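The Slow Business of Clearing a Bookshelf

The paperbacks come off the shelf first. They weigh less than the hardcovers, there are more of them, and most were bought for a train ride or a course that ended years ago. In Brenley, a town with one secondhand bookstore and no plans for another, a lot of those paperbacks end up on a table somewhere in the house, waiting for a decision.

The library in Brenley takes donated books in September. For the rest of the year the choices are the store, a website, a friend or the recycling bin. Last year's September drive brought in 3,759 books. Of those, 1,623 went out to the sale shelves. The remainder were passed to other libraries or pulped, mainly because of damp, loose pages or old textbook editions that no longer match any course.

Wuyts, the bookstore, has a stricter door. It buys by the bag on weekday mornings and looks at every spine before opening a cover. Fiction in good shape gets store credit. Travel guides more than 3 years old get handed back. So do most computer manuals and any cookbook with a stained page, although plenty of cooks would call that a recommendation.

People who sort at home before they go tend to come back with lighter bags. The usual way is to use a table, with the shelf emptied one section at a time. A floor works too, but it is hard on the knees, and a pile on the floor can stay there for months. A table has to be cleared by dinner.
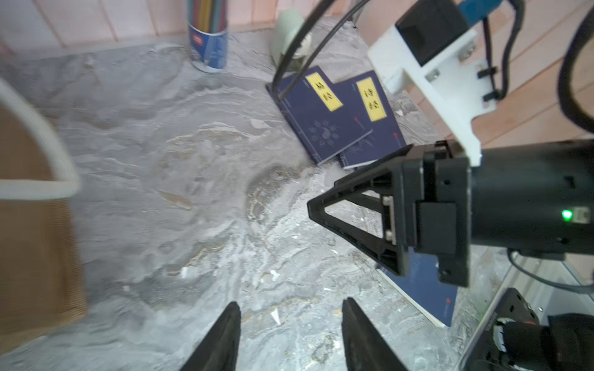 Two navy-blue paperbacks on a marble-patterned tabletop.

Books with similar covers slow the job down. Publishers like to dress a series in one color, and a reader who buys a title twice often finds out only when both copies are out on the table. Check the title page before putting anything in the duplicates pile. Two editions of the same novel can have different introductions or different translators, and a reader may want to keep both.

Condition matters more than age. A paperback with a creased spine will still sell if the pages are firmly held. To check, open the book in the middle and press lightly near the fold. If the glue cracks, it is a reading copy, suitable for a free shelf or a friend who reads in the bath. Yellowed edges are normal and buyers expect them. A musty smell is another matter, and one musty book will pass it on to everything in the same box.

Pencil notes can be erased with a soft white eraser, working from the fold toward the outer edge. Ink stays. Price stickers come away more cleanly after a few seconds under a hair dryer on low. On a matte cover, test one corner first, as the coating can lift along with the sticker.

Then there are the things left between pages. Receipts, boarding passes, pressed leaves and photographs all turn up in donated books. The library keeps a shoebox of them at the front desk, and a few have been claimed. A quick flip through each book, held by the spine with the pages hanging down, takes a few seconds and will usually shake out anything loose.

Selling online takes longer and sometimes pays more. Resell, the listing site most people in Brenley seem to use, asks for a photo of the cover, a photo of the spine and a line on condition. A single paperback rarely earns more than the postage. Sets do better. A complete mystery series, 43 volumes in matching covers, went to one buyer in a single listing last winter, and the seller said the packing took an entire evening.

For packing, small boxes are the right size. A moving box filled with books is too heavy for most people to lift, and the bottom may give way on the stairs. Lay paperbacks flat or stand them upright with the spines against the side of the box. Stored at a slant, they take on the slant. Fill the gaps with crumpled paper.

Whatever goes back on the shelf should have some room. Books packed tightly get torn at the top of the spine, where fingers pull. Leave enough space to slip a hand in beside the last one.

Wuyts closes its buying counter at noon. The library's donation door is at the back of the building, next to the bike rack.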